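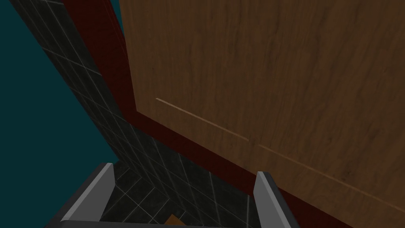 Search products, part numbers, articles

Gronach Panel Oil, Clear Satin

Gronach Panel Oil is a penetrating finish for interior timber. It suits cabinet doors, drawer fronts, shelving, bed frames and solid timber benchtops that aren't used as cutting surfaces. It soaks into the grain and leaves a low satin sheen. It doesn't build up a thick film, so worn spots can be touched up without stripping the whole piece.

The oil is made at our Bokthorpe works from the same base as the old Fehr Furniture Oil. If you have used Fehr, the main differences are a lighter colour in the tin and a shorter wait between coats. The two can be used over one another once the earlier coat has cured.

Tin sizes

Small tin, 250 mL
Standard tin, 1 L
Trade tin, 4 L

One litre covers 15 square metres per coat on sanded hardwood. Softwoods and raw end grain will take more. Allow for two coats on new timber and a third on any surface that gets handled every day.

Preparation

Sand with the grain to 180 grit. Going finer than 240 closes up the surface and the first coat won't soak in evenly. Vacuum the dust out of grooves and corners, then wipe down with a cloth dampened with mineral turps and let it flash off. Old varnish or polyurethane has to come off completely. Previously waxed timber should be cleaned with Savomel Wax Remover, sold separately.

Check the moisture content of new boards before you start. Above 12 per cent the finish may stay tacky.

Application

Stir the tin well and don't shake it. Apply a thin coat with a brush or lint-free cloth, leave it for 22 minutes, then wipe off everything still sitting on the surface. Go back over joints and recessed edges after a few minutes, as oil tends to creep out of them. Leave overnight before the next coat.

Doors can be finished in place, but it's easier to take them off and lay them flat. Coat the back as well as the front. A solid door sealed on one side only can cup.

Drying

Touch dry: 6 hours at 20 degrees
Recoat: 11 hours
Light use: 2 days
Full cure: some 43 days

Drying is slower in cold or humid weather. Don't apply below 10 degrees.

Colour

The clear oil will darken most timbers slightly, much as water does. Pale timbers such as Tasmanian oak and hoop pine pick up a faint honey colour. Always test on an offcut or an inside face. Tinted versions in Walnut and Grey Gum are stocked in the 1 L tin only.

Care

Dust with a dry cloth. For marks, use a damp cloth and a little mild soap. Avoid spray polishes containing silicone, which make recoating difficult.

Safety

Rags soaked in oil can self-heat and catch fire. Lay them flat outdoors to dry, or put them in a metal bucket of water before disposal. Keep out of reach of children. Clean brushes with mineral turps.

Can't be sent by air. Trade tins are available for pick-up from the Bokthorpe counter or by road freight.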